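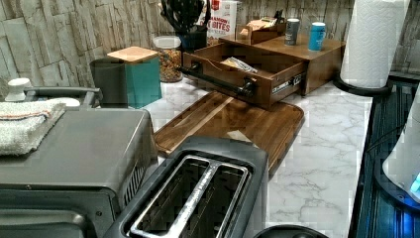
Melau – reader FAQ

Updated December 2024. Quick answers, will add more when I get to it.

How long is it?
126 chapters right now. Book one ends at chapter 21, book two is everything after that so far. Yes I know it's lopsided.

Where do I start?
Chapter 1. Skip the prologue if you want, I wrote it at fifteen and it shows. Half of it is fog.

When do new chapters go up?
When they're done. Used to be weekly, then April happened. Svitlana Bilyk still proofreads all of them so blame me for the delays, not her.
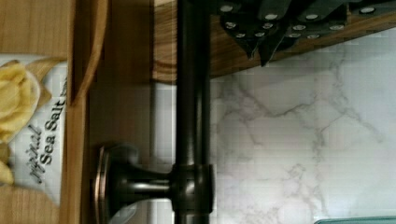

Original Sea Salt chips, by the bronze pipe.

Is Captain Sustik really dead?
Read chapter 90 again. Slowly. Not saying anything else.

How do you say Flaltitz?
FLAL-tits. Go ahead, get it out of your system. The town was named before I ever said it out loud and now it's in 267 pages of maps and notes, so it stays.

Can I write fanfic / draw the characters?
Please do. Just credit the story and don't sell it. Oratile Mahlangu's duel comic is pinned on the forum, go look, the sword hands are so much better then mine. No crossovers with the Kauppinen twins' last scene though – spoilers, people are still catching up. 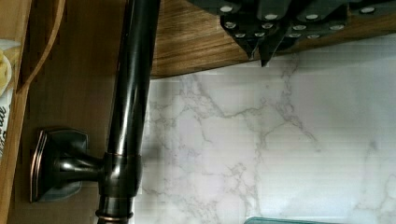

Same goes for comments. Tag anything past book one. Santeri Salminen mods the forum and he will delete first and ask later.

Will there be a print version?
Maybe book one. Need to fix the timeline frist. The moon is full three times in one week.

Can you read my story?
Sorry, no. Try the swap thread, Iida Sjöberg runs it, up to two chapters per person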